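Support > Guides > Talo Steamer > Section 4: Steaming Garments

4. Steaming garments

Before you start. Tank full to the line, cold tap water only. No scent drops, no starch, no vinegar. Hose clicked in at both ends — give it a tug.

1. Plug in. Dial to Low. Light blinks amber while heating.
2. Wait for steady green, 76 seconds from cold. Less if the unit was used in the last few minutes.
3. Point the head at the floor and squeeze the trigger twice. First burst usually spits. Keep feet clear.
4. Read the care label. Nylon and polyester, stay on Low. Cotton and linen, High is fine.
5. Lay the garment out or hang it. Zippers closed, pockets empty, collar opened up.

CAUTION: Steam burns. Never steam clothes while wearing them. Never hold fabric from behind with a bare hand, use the mitt.

Dark items with white trim get done last, on Low, and test a inside seam first. Some dyes bleed when damp.
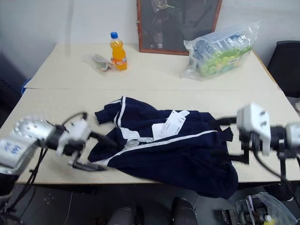 Nimal Cassim wrote in to say Low was too slow on his track jackets and asked if he could go over them on High with a towel in between. You can, but keep the head moving and lift the towel every few strokes to check. Printed logos, no. Stay off them.

6. Work top to bottom, 2 inches off the fabric. Long slow strokes. Sleeves last.
7. Let it cool flat or on the hanger before folding. Fold it warm and the creases come right back.

NOTE: Water dripping from the head means the hose is sagging. Lift it straight up so it drains back to the tank.

NOTE: Steam weak after 38 minutes or so of use? Tank is probaly low. Switch off, unplug, wait till the head is cool, refill.

8. When done, dial to Off and unplug. Empty the tank. Don't store it full — scale builds up fast. Descaling is in Section 6.

Contact Wistport Support | © Wistport | Back to top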